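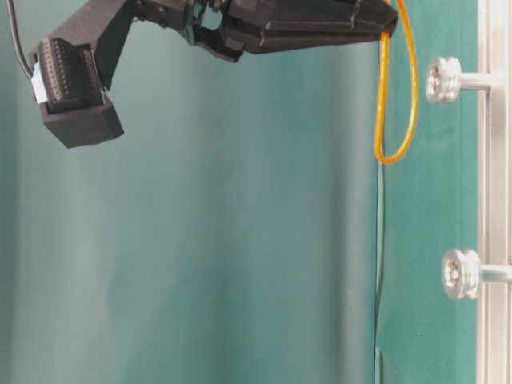
The Kolto method is a way of teaching a robot hand to find and hold a fastener on a slotted metal bar mostly by touch, with vision used only to bring the hand near the right place. It was first described by Lachlan Lowther in a short report dated Mar 15, 2018, and takes its name from the software in which he wrote it. The idea grew out of a simple complaint: a camera loses sight of a small part at the very moment the fingers close over it. Lowther wanted the hand to carry on working through that blind moment. Much therefore depends on what the contact surface is like, and a pad covered in rows of small raised bumps, set in a boxy black housing, gives a far richer pattern to work with than a smooth face would. Each bump is treated as a separate point of contact, and a change in the pattern across the rows is read as a slip, a tilt or an edge.

Background

Earlier work on the same task, including the Clastura trials, relied on very exact positioning. The bar was clamped, the fastener's place was measured beforehand, and the hand followed a fixed path. This worked well until something moved by a millimetre or two. The Kolto method starts from the opposite end and takes it for granted that the position will be slightly wrong. It is a lovely piece of thinking, and it made the programming a good deal shorter.

Procedure

A run has two stages. In the first, called the approach, the arm brings the hand over the bar using a rough position from the camera. In the second, called the search, the fingers come down lightly and make small sweeps along the slot until the touch pattern matches one learned earlier. The grip is then tightened in steps, with a fresh check after each step.

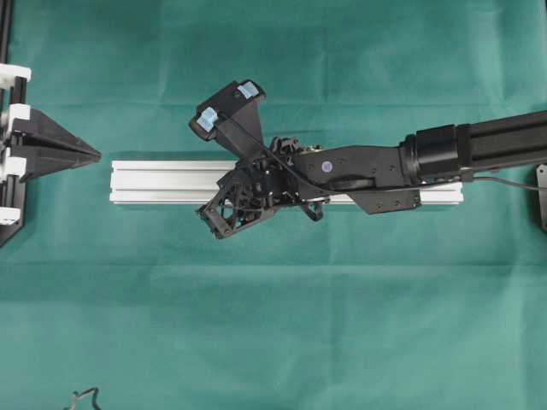

The robot hand over a grooved extrusion bar, with the black fixture frame at left.

Training uses recorded runs in which a person guides the arm. Lowther's first set held 442 of these, of which 67 were put aside for testing and never shown to the system while it learned. Failed runs were kept in on purpose. Lowther argued that a missed grip says as much about the slot as a good one, and later users of the method have found this one of its most useful habits.

Results

On the test set the search stage took 11 seconds on a typical run. Most of the remaining failures came from the hand settling on the end of a groove and taking it for the rim of a fastener. A second report, issued in November of the same year, added a longer sweep to deal with this, at the cost of some speed.

Sukprasert later repeated the work with a different arm and reached much the same outcome after only 153 guided runs, an exciting result for anyone without months to spend on recording.
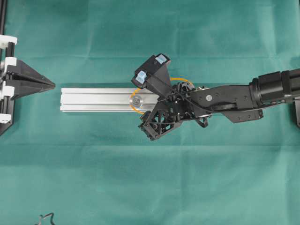 Does the method need a new set of training runs for every kind of fastener?
Only when the shape of the head changes a great deal. Fasteners of similar shape but different size can usually share one set, with a few extra runs added for the new size.

Related methods

The Jelitz variant keeps the two stages but lets the hand return to the approach if the search goes on too long.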